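Progress report to the Tshabalala Fund
Project: Teaching by remote control, simulated bench
Period: through the end of May
Prepared by Wakana Sakamoto, Sumport workshop

Where we are

We promised you 200 usable demonstrations by the end of this period and we have 200. I mention it first so that you can enjoy it before reading the section on which task they belong to.

The plan was two tasks: moving a part from one side of the table to the other, and passing a part from one arm to the other. All 200 are of the first kind. The handover has 5 demonstrations to its name, and Yasuo Shimada, who recorded them, has asked me to leave out how many tries they took.

What changed

Operators now drive both simulated arms with the Flilel hand controllers instead of the keyboard. The keyboard could do everything the hand controllers can, provided you were willing to spend a morning doing it. New people used to need a full day before their recordings were worth keeping. Most are now producing something we can use by lunch, and one of them was better than me by mid-afternoon, which I have noted in her review and tried to feel good about.

We also moved the recording software over to Juladgate. The move was meant to be invisible to operators. They noticed. For the first stretch, the button that ended a recording also threw it away, and we lost a batch of perfectly good demonstrations to people finishing their work correctly. It now asks before deleting anything.

What is holding us up

The handover is slow because the person driving has no sense of touch. In the simulator a grip that is a hair off looks exactly like a good one until the second arm pulls, and then the part leaves at a speed I would not have thought available to it. Yasuo has added a tone that rises with grip force. It helps a great deal and is unpleasant to sit near.

The other trouble is the view. Operators steer by whatever the simulated cameras give them, and some angles give them very little to steer by. In one, the table is a strip across the top and most of the rest is bright floor, so what you learn about the right arm you learn from its shadow.

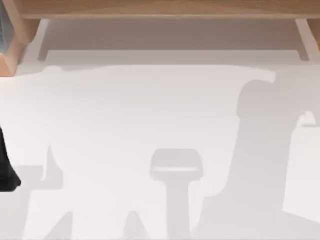
We had argued for some time over whether shadows should be drawn at all. They slow the simulator down, and Yasuo wanted them gone. I wanted them kept, partly for realism and partly because I had told you in the proposal that we would have them. For now they stay on, and operators can switch between views during a recording without stopping it.

Next period

The handover gets all of our recording time. We would also like to try a second round with the lighting varied from one demonstration to the next, so that the trained policy does not grow too attached to one kind of afternoon.

Money

Spending is on plan apart from the hand controllers, where we bought 2 spare sets and are already using both. The license for the recording software runs 365 days and will need renewing before the final report. I would be grateful for a word on whether that can come out of the equipment line, which still has something in it.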